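Vuvaretti Two-Arm Station: Set-up Guide
Section 4. Teaching the gear task by remote control

Now the fun starts! You have both arms powered and the leader handles connected, so it's time to show the station how gears go onto a plate. You move the handles, the arms copy you, and every good run becomes something the robot can learn from.

Before you begin
Finish the joint check in Section 2. Spread the cloth over the table and smooth out the big folds (small wrinkles are fine). Keep the emergency stop where your free foot or a second person can reach it.

CAUTION: Keep hands, sleeves and hair away from the arms whenever the handles are live. Switch to Hold before you touch any part on the table.

Steps
1. Set the plate between the two arms, with its pegs pointing up.
2. Put the loose gears on the cloth within easy reach of a gripper.
3. Switch from Hold to Follow. Move each handle a little and watch its arm follow.
4. Press Record and wait for the beep.
5. Bring one gripper over a gear, close gently, and lift straight up.
6. Carry the gear over a peg. Line up the hole, then lower it slowly. If it catches, wiggle the handle a tiny bit and let the gear find its own way down. It's a great feeling when it drops!
7. Open the gripper fully before you back away.
8. Repeat for the other gears, then press Stop.
9. Press Keep or Discard. A run with a small slip and a clean recovery is well worth keeping.

Note: Change the starting spots of the gears a little between runs. Dalal Issa recorded 37 runs for our first Mevach demo this way, and the arms coped beautifully with gears they found in new places.

Note: Check the cables before each run. They need enough slack for the full reach of the wrist, but a loop must never hang where a gripper can close on it.

CAUTION: Never force a gear down. If the handle buzzes, raise the arm, switch to Hold and start the run again.
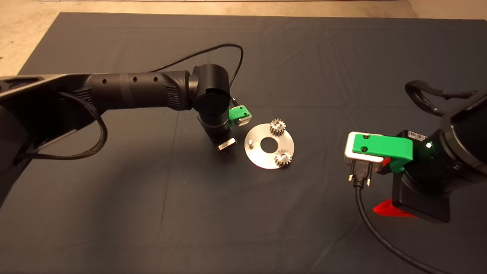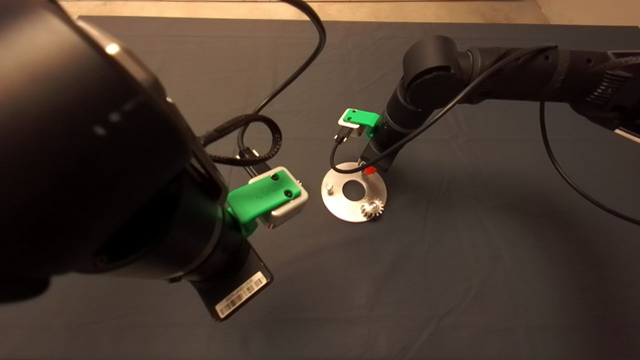
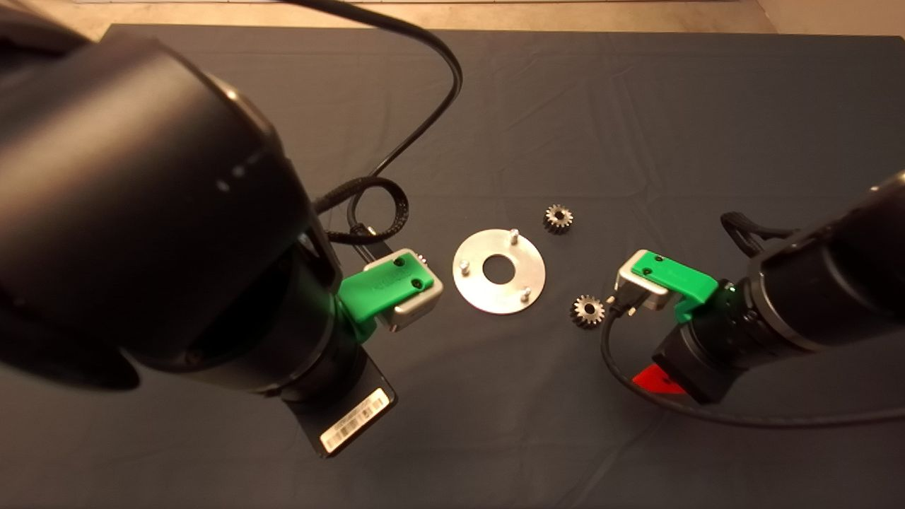

Figure 4. Both arms at the gear plate, at different moments of the task.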